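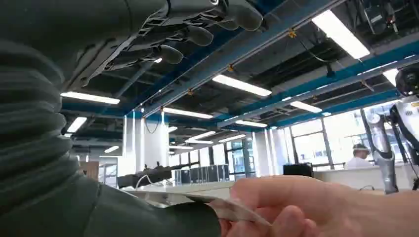

Company News

2021-03-30
By Randi Berge

PLARNEMTON – Fortin has started a program to collect handling examples for the learning system behind its three-fingered robot hand, the company announced. Work is under way at its development floor in Plarnemton and will continue through August.

The program, named Ostness, gathers records of a robot hand and a person working with the same small objects. Thin, flat items such as cards come first. They are hard for a robot hand to pick up from a table and easy to drop when a person passes them over.

"A card gives the fingers very little to hold," said Réjean Sandhu, who leads the program. "People pinch it between thumb and finger without thinking. We want the system to learn from many cases of that, at many angles."

In each session an operator holds out an object near the hand, and a small camera at the robot's wrist records the approach. The arm wears a dark green bellows sleeve during the work. Sessions take place in the open workshop, under its ordinary ceiling lights and with daylight coming through the windows, so that the recordings include glare on shiny surfaces.

Fortin plans to record 400 hours in the first phase, using 110 different objects. A team of 18 operators has been trained for the job. Each recording is checked by a second person before it is added to the training set. Failed attempts are kept and marked as failures.

"We throw out a file if the camera data is damaged," said Trevor Wong, data manager for Ostness. "A missed grasp stays in. The system needs those too."

Drarkstead, a packaging supplier, is paying for part of the first phase and will test the trained hand on one of its sorting lines. Vernon Fraser, operations director at Drarkstead, said the company handles a large number of flat inserts and labels that are still sorted by hand.

A second phase will cover soft items, including cloth and thin plastic bags. Fortin has not set a date for it.

Media contact: Hendrik Ntuli, Fortin press office, Plarnemton.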